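What are the rules for resetting a table between robot runs?

Hi everyone! I've been setting up a tabletop for pick-and-place work in our little lab (we call the project Grivuda, long story) and I want to write the house rules before we record anything serious. My main worry is resets. Do you put every item back on the same spot each time, or is it better to move things about? And how full is too full? I have space for a toaster oven and a good pile of kitchen things and toy food, but I don't want to make a mess of it on day one.

Hatudon

Welcome! Move things about, but write down how. Our rule is a new layout every 8 runs, and whoever changes it notes it in the log before touching anything else. We let things lie on their sides or rest on a plate, the way they would in a kitchen, and we keep the space in front of the oven door free so it can open all the way. I learned that one the slow way - I had to throw out 66 runs last December and I still grumble about it.

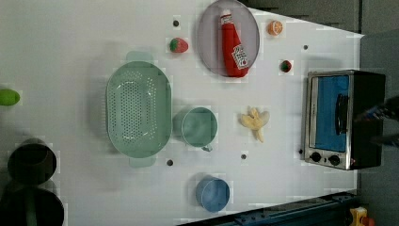

Nedelcu

A layout like this one is about as full as I would go, with the colander and the mug in nearly the same green and the ketchup bottle lying on the plate. Similar colors are fine, but your written instructions have to keep up. "Pick up the green one" won't do when two things fit, so our rule is to name the object every time. Please also agree on who holds the stop button, and keep hands off the table until the arm has been paused. We're past 1,053 runs with those rules taped to the wall, and new folks pick them up in an afternoon.

Endex

just use the same layout for the first 50 then change it, worked ok for us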